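Home | Line-up | Tickets | Getting There | FAQ | Contact

Print this page | E-mail this page

Skulum Music Awards: your questions answered

The awards are back in March and we could not be happier with how the night is shaping up! Stella Ondieki has been answering your e-mails since nominations opened, and these are the ones that come up most.

How are the nominees chosen?

Any artist or band living in the region can be put forward, by themselves or by a fan. This year 178 entries came in, our biggest pile ever, and the listening panel got them down to 64 nominees across 13 categories. The panel hears every track without the artist's name attached, so a first single recorded in a bedroom gets the same ears as a fourth album.

Can an artist be nominated in more than one category?

Yes, up to three. Leblanc are up for Best Group, Best Live Act and Song of the Year, and if you caught their summer shows you'll know why!
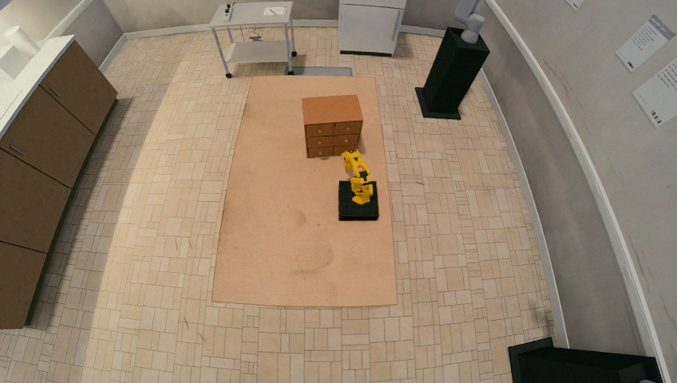
Who votes for the winners?

The panel decides 11 of the categories. Song of the Year and Favourite Newcomer are yours. Voting is online, one vote per person in each category, and it closes at noon on the day of the show. Please don't leave it until 11:59 (every year somebody does, and then writes to us).

What is the Favourite Newcomer award?

It's for anyone who put out their first release in the past year. Ollus won it last time with a song in three languages and came back to play the opening set, which had the whole balcony up and dancing. We love this category.

Who is hosting?

Annick Hoarau! She sings, she tells terrific stories between the awards, and she has promised to do at least one number with the house band. We've heard a bit of the rehearsal and it's gorgeous.

Who is performing?

Katel will close the night with a full brass section, and Leblanc are playing in the first half. There are five more acts on the Line-up page, with running times still to be settled.

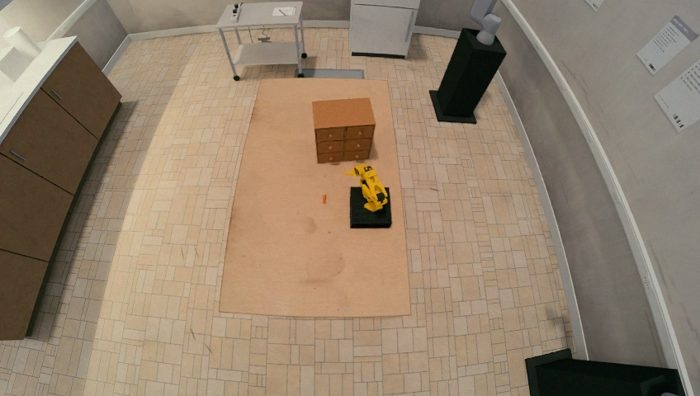

What time should I arrive?

Doors open at 6 p.m. and the first award is handed out at 7:30. If you come late you'll be let in between songs, so you may miss a category or two.

Are there still tickets?

The main floor has sold out, but we're holding back 80 balcony seats to sell at the door. Cash or card, two per person. Kids under 12 get in free with an adult and still need a ticket, so ask for one at the counter.

Can I watch from home?

You can. The whole show is streamed live from the theatre, and the colour commentary before the first award is good fun on its own. The recording stays up for a month afterwards.

May I take photos?

Phones are fine, flash off please. Larger cameras need a media pass, and Stella can arrange that if you write to her a week ahead.

My band missed the deadline. When can we enter again?

Entries for next year open in September. Get your recordings organized early and send us your favourite one!

Filed under: Music, Awards Night, Visitor Info

Back to top | Print this page | E-mail this page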